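Three waterfalls and one very wet sock: our week in the hills above Skullonon

I've been promising to write this one up since January, so I'd better get on with it before I forget which waterfall was which.

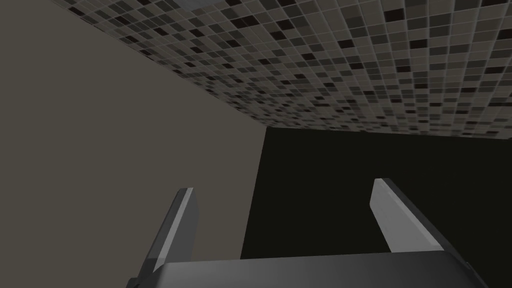
Vlastimil Bednárik wrote to me after my last post to say that I had the whole valley the wrong way round, that anyone with sense starts at the top with Sarantis and works down to the village, and that I'd missed the best view by stopping for lunch too early. Well, Vlastimil, I took your advice this time (mostly) and you were right about the view. I still think the lunch stop was a good one.

So, the plan was simple enough. We'd take the early bus from Skullonon up to the car park at the end of the road, walk to the Sarantis falls, then follow the river down past Gasirell and be back at the guesthouse in time for soup. My sister came along with her new boots, which she'd worn twice round the kitchen and once to the post office. You can guess how that went.

The first stretch from the car park is a proper path, wide and a bit dull, with pine trees on both sides and not much to look at. Stick with it. After the second footbridge you start to hear the water, and then the trees open out and there it is, coming down the rock in one long white drop. The sign says 230 metres, which I think must include all the little steps at the bottom because it didn't look it from where we stood. Still, it was a lot of water! It had rained for two days before we came and everything was running at full tilt. We were soaked by the spray long before we got to the railing.

There's a flat rock to the left of the railing where everyone has their picture taken. Go further. If you carry on up the steps — there are a lot of them, and they're steep — you come out on a ledge where you look straight across at the top of the falls with the whole valley behind. That was Vlastimil's view. We had it to ourselves for a good ten minutes, and then a school party arrived and we gave up our bench.

I did say three waterfalls, and the second one hardly counts. It hasn't got a name on my map. It's halfway down to Gasirell, a thin little thing that slides over a mossy slab and disappears under the path. My sister liked it best of the lot, mainly because it was where she took her boots off. One of her socks went into the stream and I fetched it out with a stick. She wore it home anyway.

Gasirell itself is something else. You come at it from above, so for ages you only see a sort of gap in the hillside and a bit of mist, and then the path bends back on itself and you're looking up into a big round bowl with the water pouring in from one corner. The pool at the bottom is green, a really deep bottle green, and so cold that I managed to get in up to my knees and no further. A family next to us had brought a dog that swam in circles the entire time and couldn't be persuaded out, even for cheese.

If you want pictures, get there after four in the afternoon. Before that the sun is right behind the lip and everything comes out grey. I took loads at lunchtime and deleted nearly all of them on the bus.

Now the practical bits, as people always ask.

The bus is number 472 and it leaves from outside the bakery in Skullonon, not from the stop with the shelter. We stood at the shelter like lemons and watched it go past, so the early start turned into a less early one. Take coins, too. The driver wouldn't look at my card.

Food: there's a hut called Skiseo just below Gasirell that does pancakes, bean soup and very strong coffee. It was run by Remigiusz Bielecka when we were there, and he drew us a shortcut on the back of a receipt that saved us the last bit of road walking. The shortcut is muddy and it crosses a field with cows in it, but they took no notice of us. The plum pancakes were worth every step. I had two helpings, and I'd have had a third if the bus times had allowed.

Parking up at the top costs 200 for the day if you drive, and it fills up by mid-morning in the holidays. I'd go by bus again. You can walk down without having to climb back up for the car, and my knees prefer it that way, although they did complain for a day or two about all those steps.

Bring a spare pair of socks, a towel and something waterproof for your phone. I'm hoping to go back when the snow melts and try the long ridge path over the back of Sarantis, so if any of you have done it, do leave me a comment and tell me how bad the climb is.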